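Notes for label talk, Esten session

Slide 1. Title only. Wait for the door to close. Mention that the handout has the sources on the back page.

Slide 2. Start with the Rikska job. One bottle, 12 languages, one label size for every market. The client sent 3,116 words of copy and asked for all of it to fit. Say the word count twice, people write it down.

Slide 3. Leave this up while talking about reading direction.

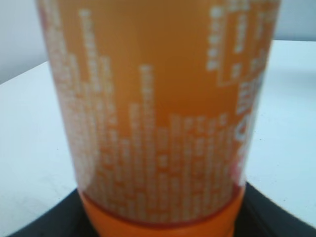 Multilingual copy is usually where a label stops working. Every market adds its own lines and no one takes any out. Talk about what happens when type is set in narrow strips on a curved side: the reader has to turn the bottle, then turn it again to find the start of the next strip. Point to the orange one, where the small white text stands in vertical columns of different heights and the middle band is left mostly plain. Ask the room if they would give up that plain band to get larger type. Take two or three answers, then move on. Mention the bordered panel at upper right as one way to set a block of copy apart.

Slide 4. Sarkar test. 34 shoppers, same copy, two layouts. Horizontal layout was faster to search by 13 seconds. Say that it was a small test.

Slide 5. Imix template. Show the grid, skip the color settings unless someone asks.

Questions. Stop at 3:40, the next speaker needs the laptop.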